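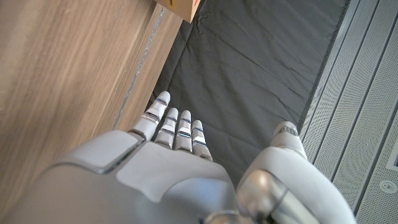

Progress report to the Koivisto Fund, May 18, 2023
Legal aid for displaced workers, Vimside district

1. Detention cases

Since October the project has opened 300 case files at the Vimside transit center. Most concern people stopped on the Grorkomden road without work papers. Hearings are still slow. Six people have been held past the legal limit, and we have filed for their release. The district court has not set a date.

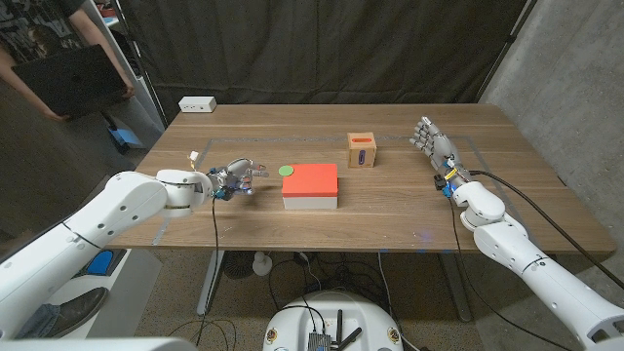
Raili Lahtinen told us the delay comes from the court's shortage of interpreters, and that a second one has been approved but not hired. Until then, hearings in the minority languages are held on one morning a week.

2. Registration

The desk at Rodunura has issued 3659 temporary identity slips. Police at two checkposts still refuse them. We wrote to the district office and received a reply promising a circular - it has not been sent out.
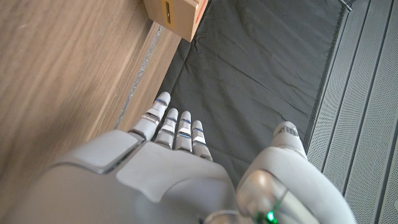
Field Monitoring Unit, Vimside Office

Monitors made seven visits to the detention wing this period. Access was refused once. Families are now told of transfers by phone, usually the same day. Medical referrals remain a problem at night.
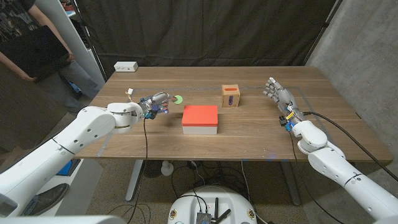 Two former detainees said the phone calls had helped, but that relatives in Grorkomden could not afford the trip to court. We ask the Fund to let us move the unspent printing money to a travel line for the next period.

Spending is otherwise within budget. The signed accounts follow separately.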